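28 September 2020
Notebook, textile bench

Abrasion test on the sock samples, second round. Booker Nguyen-Tran brought me the new yarn from Zandimberg on Friday, and I knitted the heel swatches the same evening on the small machine. Gauge is a little tighter than in July. I did not change the tension, so I think the yarn itself is thicker.

Samples:
Ñahui, wool with nylon, grey
Nilovov, cotton with elastane, black
Zandimberg, wool only, undyed

All were washed one time at 40 degrees and dried flat before the test. The load is the same as before.

After 200 rubs no sample has a hole. Nilovov is already shiny at the middle. After 612 rubs the Zandimberg swatch opened on one side, near the place where I joined the yarn, so I don't trust this result and I will knit it again without a join. Ñahui arrived to 1,000 with pills but no broken thread. I cut the pills and put them in the small envelope behind this page.

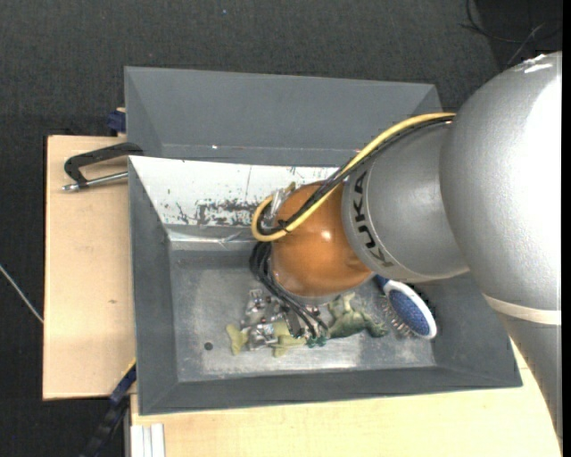 Nilovov I stopped at 1,000 also. It is not broken, but when I stretch it by hand it comes back slowly, and at the heel this would make a fold inside the shoe. Percy Cuadros says the customers complain more of folds than of holes. I want to see the complaint letters before I write this in the report.

To do:
Knit Zandimberg heel again, one cone, no join
Ask Booker for the lot number, the label was torn
Change the felt under the abrasion head
Weigh the swatches before the rubbing, this time I forgot

Fluka box with the dye samples is on the upper shelf, please do not move it to the window.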